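Ticket: plush toy, stuffed tops coming loose at the striped bands
Opened by: Rebecca Barbieri
Handled by: Rozália Hrnčiar, Keltden soft toy repairs
Status: waiting on customer
Opened: April 4, 2026

---

**Rebecca Barbieri wrote:**

Hello Keltden people,

I hope this is the right form, I couldn't find one that said "toys" so I picked "soft furnishings, other." I'm writing about a big purple plush that belongs to my daughter, and I'm going to give you too much detail because my sister says you need all of it before you'll quote.

It's the purple one with the greyish-beige oval face and the two white stuffed bits standing up on top of the head, each with a red-and-white striped band at the bottom. We call those the horns, though my mother-in-law calls them the mittens and won't be moved. We got it secondhand at a school sale in Dellbridge last November, and there was no tag on it then, so I can't tell you who made it.

The trouble is with the horns. They flop. If she carries the toy upside down by one of them (she does, constantly, I've given up) then the next morning that horn is lying over sideways and there's a soft empty place just above the stripes. I can push the stuffing back down with my thumb and it stands up again for a day or so. Last week I also felt a gap in the stitching at the back of one band, big enough to get the tip of my little finger in.

I already tried:

- squishing the stuffing back into place (works, doesn't last)
- a few stitches of white thread across the gap, which she pulled out in the car
- fabric glue, a tiny dab, which I now wish I hadn't

Is it worth sending in? And could you tell me how long it would be away, as bedtime is going to be an issue.

Thank you so much,
Rebecca

---

**Rozália Hrnčiar wrote:**

Hi Rebecca,

You picked a perfectly good form, and please never worry about too much detail. I would so much rather read a long message than open a box and guess!

What you describe is very common on toys with a stuffed piece sewn on top of a bigger stuffed piece. The filling in the small part has nowhere to go but down, and the join at the bottom takes all the pulling. Usually it's two problems living together: the filling has packed itself into lumps, and the seam underneath has started to give. Fixing one without the other buys you a month, maybe.

A few things to check before we talk about postage:

1. Squeeze the white part slowly from the tip down to the stripes. Do you feel one lump, several lumps, or is it fairly even?
2. Hold the striped band in one hand and the head in the other, and turn it very gently. Does the band move separately from the fur?
3. Find the glue. Is it hard and shiny, or can you still bend the fabric where it went on?
4. Look along the long seam that comes down over the head toward the face. Any loose threads, any spots where you can see filling?

Please don't pull on anything that's already loose, and please leave the glue where it is. People pick at glue and take the pile off with it, and short fur is much harder for us to mend than a seam.

On timing, we're at 9 working days from the day it reaches the bench.

Warmly,
Rozália

---

**Rebecca Barbieri wrote:**

Right, I waited until she was asleep and did all four.

1. Left horn (left as you look at the face) feels fairly even. The other one has one big lump up near the tip and then nothing much, and then the band.
2. The left band is firm. The right one turns a little at the back, where the gap is, but the front is fine.
3. Hard and shiny, I'm sorry to say. It's small, like a grain of rice, at the back of the right band.
4. I ran my finger down the whole head seam and couldn't find any loose threads. That one seems to have been sewn by somebody who meant it.

While I was at it I noticed the fur on the ears has gone fuzzier than the rest of it. Is that wear? It may just have come like that. She does rub one of them on her nose when she's tired.

Nine days. Oh dear. All right. We'll manage, I'll tell her it has gone to see the doctor.

---

**Rozália Hrnčiar wrote:**

That's a lovely thorough check, thank you. I've passed your notes to Gualtiero Fiore, who does nearly all our seam work, and between us this is what we think.

The right horn needs opening at the back of the band, where the gap already is, so there's no new cut. The old filling comes out, fresh goes in a little at a time, and the band gets sewn back down with a doubled thread all the way around. The left one we would leave closed and only put a second row of stitching at the base, so the pair match for strength. If one side is much stiffer than the other you'll notice it every time you look at the poor thing.

The glue he thinks he can hide in the new seam. No promises, but he sounded cheerful about it.

The ears I wouldn't touch. Plenty of plush toys have a different, longer fabric for the ears and limbs, and rubbing on a nose is light duty.

Could you send one photo, toy upright, horns showing, some of the face in it too? I'd like to have the shape of it before anything is opened. Please also tell me whether your daughter likes them standing straight or leaning. You'd be surprised how often a parent writes back to say we fixed it *wrong* by making it tidy.

---

**Rebecca Barbieri wrote:**

Photo attached. I asked her at breakfast, in a roundabout way so as not to give the game away, and the answer was "leaning, because they're listening." So leaning, please, if Mr. Fiore can bear it.

Anything else I should know before I pack it? I have a box from a lamp that might do.

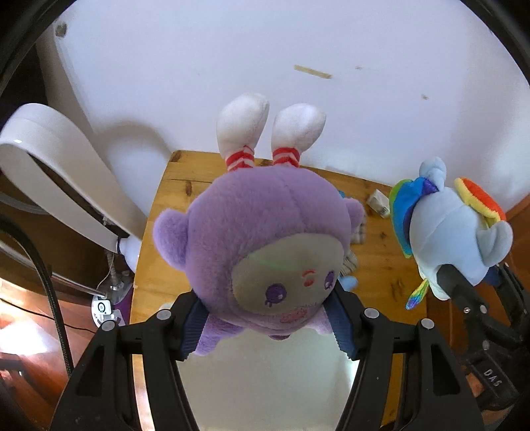 *Attachment 1: purple plush, upright, both striped bands and the face panel.*

---

**Rozália Hrnčiar wrote:**

Photo received and added to the ticket, thank you. It's a very good one for our purposes. I can see both bands where they meet the purple, and the left horn leaning over to the right, standing slightly taller than its neighbor, which bulges outward at the top. I've written "KEEP THE LEAN" on the job card in large letters.

Gualtiero has had a look too. He'd like to set the right one at the same height as the left, or as close as the cloth allows, unless your daughter has views on that as well.

I also admired the little lashes. The embroidery looks out of harm's way for this job, so we'll just lay a cloth over the face while the head is being handled.

For packing:

- Lamp box is fine if nothing has to be folded to get it in. Horns up, nothing resting on top of them.
- One clean pillowcase around the whole toy, tied loosely.
- No plastic bag, please.
- Ticket number and your phone number on a slip of paper inside the pillowcase, as well as the label on the outside.

Our usual carrier is Pace, and you can drop the box at any of their counters. The Povano workshop is the address to use, even though your first email came through our Dellbridge desk. We've had boxes sit in Dellbridge for days because of that, and I would hate for it to happen to this one.

If she would like something to read while she waits, Graziella Bellini at the front desk sends a short note when a toy arrives and another when it's on its way home. They're addressed to the child if you tell us a first name. Entirely optional, but I think she'd be disappointed if I didn't mention it.

---

**Internal note (Gualtiero Fiore):**

Back-of-band entry, right side. Curved needle, doubled polyester. Trim glue only if it lifts by itself. White filling from the new bag, the old bag is too coarse for something this narrow. Left side: second row at base, inside the stripe, red thread on red and white on white or it will show. Match heights, keep lean. Ask Sinan Kocabaş if the low bench is free, the toy is big and I don't want it hanging off the edge of mine.

---

**Internal note (Sinan Kocabaş):**

Low bench is yes, after the armchair cushions go out. I've put a sheet down.

---

**Rebecca Barbieri wrote:**

Same height is fine. I ran it past the authorities.

It's in the pillowcase now and the box closes without squashing anything — I did have to take it out once and turn it around. I'll take it to Pace after school drop-off. And yes please to the notes, her name is Nell.

One more question and then I'll leave you alone. When it comes home, can it go in the wash? I've only ever wiped the face with a damp cloth because I was scared of the stitching.

---

**Rozália Hrnčiar wrote:**

You're not bothering anyone, ask away.

Please keep doing what you're doing. Damp cloth on the face, a soft brush on the fur, and no machine. A washed horn dries slowly at the core and the filling will clump again, and then you and I will be right back at the top of this ticket. If something really dreadful gets on it, write to us first and say what it was.

And if Nell can be talked into carrying it by an arm now and then, the bands will thank her. I do know how far that advice usually gets.

Setting this to "waiting on customer" until the box is scanned in at Povano.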